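The shelf over the packing table in Abílio Fonseca's workshop holds the things he doesn't want to sell. He has run Mamgate, a small mail-order shop for old household goods, for many years, and in a good October he sends out 80 parcels. I went to learn how he packs them, but first we talked about what stays.

He likes loud printing best. Cartoon colors, thick black outlines, a big blue bow tie above a red band - such things were made to be noticed across a kitchen, he told me, and they still do their work.

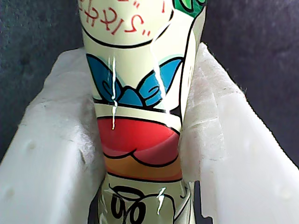
## The tape comes last

Glossy print is easy to hurt. Abílio wraps each piece in two layers of soft paper, then puts it in a box with space on every side. Tape never touches the piece itself.

He buys white tape in wide rolls and is strict about it. When the outside of a roll has collected small dark specks, or the top layer has a crease, he pulls off one full turn and throws it away. "The customer sees the tape before anything else," he says.

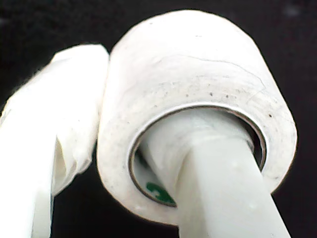 **Can old tape marks be removed from a printed surface?**

Often they can, with warm water, a drop of dish soap and a soft cloth. Test a small spot near the base first, and stop if any color comes off.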